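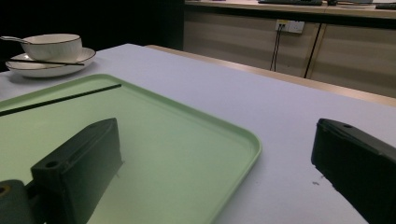

Home Explore Notifications Messages Lists Profile

Elin Gethin
ok thread on the finger creep fault bc I've had the same question from four people today and I'm not typing it out four times

short version: the right finger on the handheld was closing further than the log said it was. Not by a lot. Enough to wreck thin object grasps and enough to pinch a person

found it on the table setting task. Chopsticks. Bowls and spoons never showed it, you can be sloppy with a bowl. A chopstick in a tray you can't

symptom: policy trained on our demos kept stopping short. Fingers come down over the tray, close, stop with a gap, lift. No chopstick. Over and over, same gap

I blamed the policy. Dwynwen blamed the policy. Catrin said check the hardware and we both ignored her for two days. Sorry Catrin

what it was - set screw on the right finger backing out. Finger slides on its rail under load, encoder is on the drive side so it has no idea. Log says open, finger says otherwise

checked by hand finaly. Powered off, wiggled both. Left is solid. Right moves. You can feel it click

so then the ugly part, how much data. 2,662 demos in the set. 572 recorded after the last finger swap. All of those are suspect until proven otherwise

Tudur wrote a check overnight: take the width in the log, compare it to the fingertip gap in the video, flag anything that drifts. 544 flagged out of the 572. Yeah

the flagged ones are pulled, not deleted. Please don't delete them, Margarida wants to try correcting the widths from video. I'm doubtful but she's been right before

safety bit, pls read even if you skip the rest

Bowen got his thumb caught resetting a tray. He had the trigger half held, thought the fingers were at the stop, they weren't. Bruise, nothing broken. It's written up

the soft stop is computed from the encoder. Encoder wrong = stop wrong. That was always true and we never put it on the risk sheet. My miss, I wrote the sheet

new rules from 16th April:
- fingers checked by hand at the start of every session, power OFF
- hand off the trigger before you reach into the tray. Not "lightly on". Off
- threadlocker on both set screws, paint mark across the head so you can see if it's turned
- stop and re-check every 57 demos, yes even if you're on a roll

someone asked why 57. That's where Tudur's drift plot first goes over the limit. We'll loosen it if the threadlocker holds

replying to a few: no, the Skellomik fingers are not affected, different clamp. Yes the spare handheld has the same screw, it's tagged out till I've done it too

and no we're not re-recording everythng this week. Chopstick demos first, bowls and plates can wait till May

if you've got a unit with the same rail go and wiggle the right finger. Takes ten seconds. Message me what you find, good or bad, I'm keeping a list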